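Umstead gripper comparison

The Umstead gripper comparison was a bench and household trial of hand-held and arm-mounted grippers, carried out by the Umstead robotics workshop. It set several finger and pad designs against each other on the same set of small household objects. The trial is mostly cited for its findings on finger pads and on the placement of the camera, and for its practice of testing each gripper first by hand and only later on a powered arm.

Background

The workshop had used a single two-finger gripper, known as the Sales, for most of its earlier work. It was a parallel design: both fingers slid straight toward each other along a rail and stayed flat to one another at every opening. It held boxes and blocks well. It did poorly with thin lids, round jars and soft items, and a worn rail could leave one finger lagging behind the other.

Two replacements were considered. The Rollow kept the sliding rail but used softer, thicker pads. The Nikine dropped the rail and moved its fingers on a linkage, so that the pads could tilt as the fingers closed. Both were built in two forms, one with a handle and one with a flange for a robot arm. The working parts of the two forms were the same, so that a motion done by hand could be compared with one done by the arm.

Hand-held trials

Hand-held testing came first and took up most of the schedule. An operator carried the gripper to the object, closed it, lifted the object clear of the surface and put it down at a second spot. A camera on the tool recorded each attempt. The attempts took place in ordinary furnished rooms, on whatever table or shelf was in use there, and surfaces were not cleared or covered beforehand. Patterned cloths were kept in place on purpose, as the test plan called for backgrounds that would be hard for the vision software.

The plan called for 240 attempts with each gripper. An attempt was scored as a success if the object left the surface and was released at the second spot without falling. Attempts in which the operator touched the object with the free hand were thrown out and repeated.

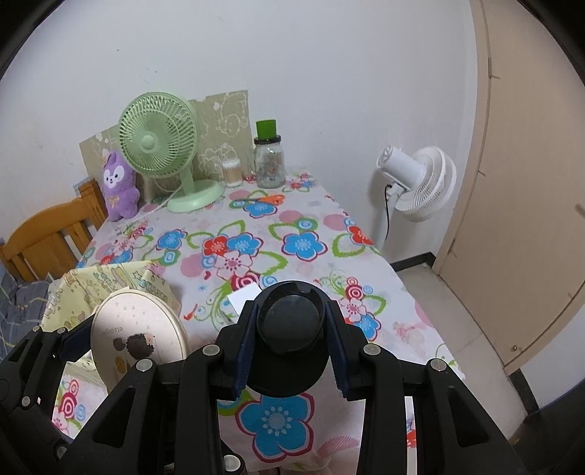 Wouter De Bruijn

The view from a camera on the tool takes in both fingers and a wide stretch of the table, with the picture bending toward the edges. In a furnished room it also takes in a good deal that has nothing to do with the grasp, such as fans, power cords, a door or part of a bed. Large printed flowers on a tablecloth can run directly under open fingers, and small flat things such as a white card may be partly hidden by one of them. The software was scored separately on whether it could pick out the object to be lifted against this kind of background.

Finger pads

Three pad surfaces were tried: smooth, ribbed and textured. Smooth pads were the easiest to wipe clean and left no marks, but they slipped on glass jars and on hard plastic lids. Ribbed pads held jars well when the ribs ran across the direction of slip and poorly when they ran along it. Textured pads gave the most even results over the whole object set and were adopted for later work.

Pad angle mattered more than the workshop had expected. Pads that leaned in toward each other could catch the rim of a lid and draw it inward, where flat pads tended to push it away. The same lean was a drawback with square boxes, which were held only along a narrow line and could turn in the grip. Alcides Pimentel, who ran the pad tests, proposed a lean of 7 degrees as a compromise. De Bruijn argued for a larger angle and kept a second set of fingers for round objects.

Camera placement

Two camera positions were compared on the Nikine. In the first, the camera sat low and close to the fingers. This gave a sharp view of the contact point but lost sight of the table as soon as an object was held. In the second, it sat higher and farther back, behind the fingers. The object looked smaller in this view, but its surroundings stayed visible through the whole motion, and the operator's path could be worked out afterward from fixed things in the room.

The rear position was kept. Plain walls were a known weak point, as they gave the tracking software little to follow. Tracking was lost most often when the tool was tilted up toward a bare wall - less often when some of the table stayed in view.

Arm trials

Arm testing began in April and used one six-joint arm with two controllers. The older controller sent position commands only and closed the fingers at a fixed speed. The newer one also read the motor current and slowed the fingers on first contact. With the older controller, soft items were often squeezed flat and light ones knocked over. The newer controller reduced both faults but was slower, and it sometimes took the drag of a stiff linkage for contact and stopped early.

Loosening the linkage bolts a little cured the early stops but added play at the fingertips. The workshop later changed the bushings and returned the bolts to their first setting.

Results

The full record came to 1436 attempts, counting hand-held and arm trials together. The Nikine was rated best on lids, jars and soft items. The Rollow was rated best on boxes, and was also the quickest to repair, with a pad change taking one screwdriver and no realignment. The Sales was kept as a reference and was withdrawn from regular use after the trial.

Results from the hand-held form did not always carry over to the arm. Operators made small wrist corrections during closing that the arm did not copy, and the gap was widest for thin objects lying flat. A further 25 attempts were made with the wrist braced to measure this effect, but the number was judged too small to settle the question.

The summary report was dated Friday, June 30, 2023. It recommended the Nikine with textured pads and the rear camera for general household work, and left the choice of controller open.

See also

Parallel gripper
Linkage (mechanical)
Wrist-mounted camera
Force-limited grasping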